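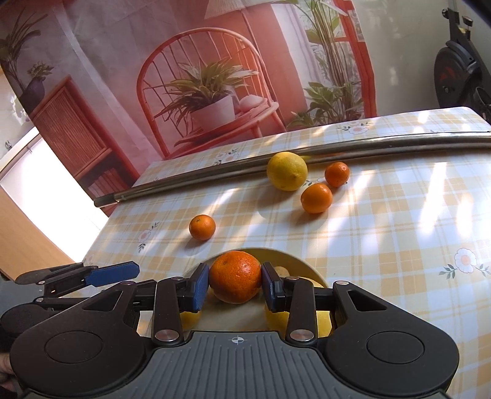

Prokaver Siditmont 90 spinning reel – review

The Siditmont 90 is the middle size in Prokaver's fixed-spool range, sold for heavy feeder work, pike and light shore fishing. I bought mine at the normal retail price and have used it since August, mostly on a large gravel pit and for a handful of trips to a tidal river. It replaced a reel of similar size that had worn out its main gear.

Body and rotor

The body is metal, the rotor and side plate are a filled plastic. With the handle loaded there is a small amount of flex at the foot, visible if you wind against a locked spool but not noticeable with a fish on. The foot fitted three of my four rods without trouble. On the fourth, an older rod with a narrow hood, it needed a turn of tape to stop it rocking.

The bail is thick wire with a one-piece arm. It closes by handle or by hand and has not tripped during a cast. The line roller runs on a single bearing, which arrived almost dry. I put one drop of light oil on it before first use and would advise the same.

Line lay and capacity

Two washers are supplied for adjusting line lay. As delivered, the reel built up line towards the back of the spool with 0.30 mm mono. Adding one washer made it build at the front. Removing it and fitting the thinner of the two gave a near-level lay, with a slight dip in the centre that made no difference to casting. With braid I left the same washer in place.

The spool is marked in metres for three diameters. The mono figures are close to what I got. The braid figures are optimistic, and I needed a fair length of backing less than the chart suggested to bring the spool to the lip. Only one spool comes in the box. Spares are sold separately by Savuma, the importer, and took nearly 6 weeks to arrive.

Drag

The drag is a front type with a stack of felt washers. Starting pressure is a little higher than running pressure, most obvious when the drag has been left screwed down between trips. Backed off after use, it starts cleanly. The adjustment range is wide, but most of the useful part sits in one turn of the knob, and the clicks are too coarse there. For pike on a wire trace this does not matter. For bream on a light hooklength I found myself between two clicks more often than I would like.

Gears and handle

The gear ratio is low, which suits a heavy feeder. Winding in a 100 g cage feeder against a side wind takes steady effort but no pumping. There was some roughness at slow speed for the first few sessions, then it settled. Since then I have had no change in feel or sound.

The handle screws directly into the gear, with no play. The knob is a T-bar in firm foam. It is comfortable in cold weather, although it holds water and takes overnight to dry out. A round knob from another Prokaver reel fits the same shaft.

Salt water

After each tidal trip I rinsed the reel under a slow tap with the drag tightened, then left it to dry with the drag loose. There is light staining on the handle screw and on one body screw. The spool lip, bail and roller are clean. Prokaver makes no claim that the reel is sealed, and I would not use it for wading in surf.

Compared with the Lò

The obvious rival at this price is the Lò in its equivalent size. I have borrowed one for several sessions. It is lighter, has a finer drag knob and comes with a spare spool. The Siditmont has the stronger bail, the better handle fixing and less flex under load. For lure fishing all day I would take the Lò. For a rod that sits on a rest and winds heavy weights, the Siditmont is the better tool.

Servicing

Four screws open the side plate, and all are the same length. The grease inside was adequate on the main gear and thin on the oscillation block. The exploded diagram in the box is printed too small to read the part numbers, but a legible copy can be downloaded. Quote stock code 1495 for the replacement line roller, as the code on the diagram refers to the older version.

Contact us | © Reel and rod reviews | Back to top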